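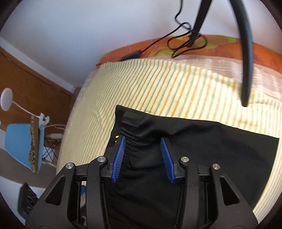 Merle Rakena wanted to know, before anything else, whether the planner would still find a grasp once the cloth had been moved from where the first scan saw it. It will, within the limits given under Replanning.

Tomoana Grasp Planner for Soft Goods

Tomoana is planning software for two-finger grippers that handle clothing, bedding and other limp items. It takes depth and color input from a wrist camera, picks a grasp point, closes the fingers, and checks the hold before the arm moves on. It runs on a Linux workstation next to the cell and does not need an internet connection after activation.

Dark fabric
Black and navy garments give a depth sensor very little to work with. Tomoana combines the color outline of the item with whatever depth is available and fills the remaining area from its neighbors. Filled areas are marked in the viewer with a hatch, so an operator can see which part of the surface was measured and which part was estimated. Patterned bedspreads and tablecloths are accepted as backgrounds. Record one background pass with the item removed if the pattern has thin stripes.

Grasp selection
The planner scores candidates on fold depth, distance from the edge, finger clearance and pull direction. All four weights can be changed in the settings file or from the side panel. Up to 10 candidates are kept in the list - the rest are dropped. Loose threads and care labels can be set as keep-out features. This is off by default.

Hold check
After the fingers close, the software compares finger opening with the thickness expected for the number of layers. If the opening is too small, the grasp is reported as missed. If it is too large, it is reported as a multi-layer grasp, and the job file decides whether to accept it. Ribbed pads leave a wider tolerance than flat pads, so choose the pad type in the gripper profile before calibration.

Replanning
If the item shifts between the scan and the approach, Tomoana makes a new plan from the latest image. The default limit is 330 mm of travel from the first grasp point. Past that, the job pauses and asks for a new scan. A pause can also be sent to the cell controller as a digital output.

Gripper profiles
Profiles for the Plasteck parallel gripper and the Grurora two-finger series are included. Other grippers need a profile made with the setup tool, which asks for finger length, maximum opening, pad type and camera offset. Angled fingers are supported. Suction tools are not.

Specifications
Planning time, single garment: 206 ms
Planning time, pile: 435 ms
Candidates kept: 10
Replanning limit: 330 mm, adjustable downward
Interfaces: ROS 2, plain TCP, digital I/O
Log format: CSV and binary replay

What is included
Planner license for one workstation, viewer, setup tool, printed calibration target, and a year of updates. The license can be moved to another workstation from the viewer - release it on the old machine first.

Not included
Gripper, camera, arm and workstation.

Ordering
Tomoana is sold and supported by Ratholm. Quotes and trial licenses are handled by Shazia Kakakhel. Please give the gripper model, the camera model and the type of goods in your request. Orders placed in December ship with the January update.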